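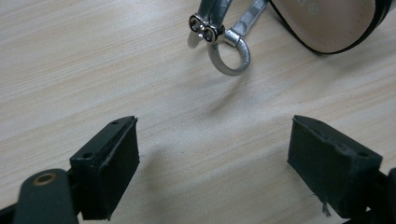 Blog > Food and drink > Eating less meat

About Recipes Market notes Archive

27 December 2021

I have been cutting down on meat since April, and the part I've found hardest is lunch. Dinner is easy enough, because there is time to cook. Lunch I used to buy from the deli counter in Mendbridge, and it was ham or chicken every day. Now I make a pot of beans on Sunday and eat it until it runs out. It isn't pretty food. A silver strappy sandal on a pale wooden table has more shine to it than anything I've put on mine this year, but the beans keep well and they fill me up.

The beans come from Urrutia, a small shop in Hundemthorpe that sells dried goods by weight. I get the big white ones and the black ones. Soak overnight, change the water, then simmer with an onion and a bay leaf and leave the salt until late on. Other people salt early and say it makes no difference. I've tried both and I still salt late.

I wanted to know if this was catching on locally or if it was just me, so I asked Tamás Simon, who runs the shop. He said he sold almost 3,000 kilos of pulses this year, and that most of his regulars still eat meat. They buy a bag of lentils and go to the butcher afterwards. He has 20 kinds on the shelf now and would stock more if he had the room.

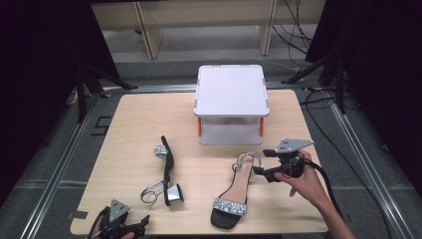
Do you need meat substitutes to eat this way? I don't think so, and I've mostly stopped buying them. The burgers from the Flivedcombe farm shop are decent, but a pack of two costs more than a week of beans. I keep one in the freezer for when people come round.

For one person I use 200 grams of dried beans, which does me three lunches with bread. Black beans take longer than the packet says. If they are old they never soften properly, so buy from somewhere with a decent turnover.

We had turkey on Saturday and I enjoyed it. The carcass went into stock, and there's a bag of split peas waiting for it tomorrow.

20 comments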